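Search Search this site Enter keywords Go

Wear testers wanted: load-bearing gear and cold weather handwear

Plelach makes pouches, belts, chest rigs and small packs for police, military and search and rescue users. We are looking for up to 200 people to wear and use pre-production gear and tell us what is wrong with it. The trial starts in October and runs through March.

This round covers four items:

Aro belt, second pattern. Two-piece belt with a stiffened outer. The first pattern rolled at the hip under a loaded holster, and we have changed the stiffener.

Aro side-opening pouch. Takes one rifle magazine, worn flat against the body. Left- and right-hand versions.

Machala chest rig. Low profile rig meant to be worn under a jacket or over soft armor. We need people in vehicles for this one, both drivers and passengers.

Liner gloves. Thin knit liners to go under a shell glove. We want to know if you can still work a buckle, a radio and a magazine with them on.

You will be assigned one or two items. You can tell us which you would prefer, but we fill the groups by job type and body size, so you may get your second choice.

Who can apply

You need to be 21 or older and live in the United States. You should wear duty or field gear for at least 20 hours in a normal month. Current police, corrections, military, guard and reserve, security, wildland fire and search and rescue people are all welcome. So are competition shooters and instructors who meet the hours. We are short on women and on anyone with a waist under 30 inches or over 44 inches, so please apply if that is you.

If your employer has rules on what you can wear at work, get permission in writing before you apply. We will ask for a copy. Testing on your own time at a range or on a training day is fine if you can't get it.

You may not take part if you work for another gear maker or are paid to promote one. Running a review page or a channel does not rule you out, but nothing about the trial items can be posted until they go on sale.

What we ask of you

Wear the item as you would wear your own. Don't baby it. Fill out a short form every two weeks, which takes 15 minutes or so. Send photos of any damage, with a ruler or a coin next to it. Join one phone call with the design staff near the middle of the trial. Send the item back at the end in whatever state it is in, using the prepaid label.

Magazine pouches get an extra task. We ask for a minimum of 500 draws and reinserts over the six months, logged on the card in the box. Dry practice with an empty magazine counts. Our bench rig has already run the same pouch through 3000 cycles, but it pulls straight every time and people don't.

Please do not use trial items as your only means of carrying medical gear or a sidearm on duty. None of the four items is armor and none has a protection rating.

What you get

Testers who send in all their forms are paid $200 by check or prepaid card. You also get a production version of the item you tested, in your size and choice of color, once it ships. If you drop out early for work reasons, tell us and we will pay for the months you finished.

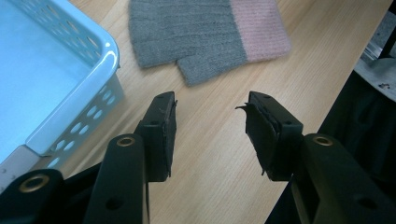
Plelach Field Trials Team
Brumberg office

How to apply

Send an email through the contact form with "Wear trial" in the subject line. Include your job or activity, the state you live in, and how many hours a month you are in gear. Add your height, waist and chest measurements. For the liners, measure around your palm just below the knuckles, without the thumb, and say which hand you write with. List the belt, carrier and pouches you use now, by maker and model if you know them.

Don't send pictures of ID cards, badges or orders. If we need proof of employment we will ask for it later and tell you how to send it.

Applications close at 5 p.m. Eastern on the last day of August. We had 1273 applications for the last trial and we read all of them, so it can take a few weeks to hear back. Everyone gets a yes or a no by email. If you tested for us before, you can apply again, but mention which item you had.

Measurements and contact details are kept by the trials team only and deleted when the trial ends. Questions about sizing or employer permission can go through the same form, with "Wear trial question" in the subject line.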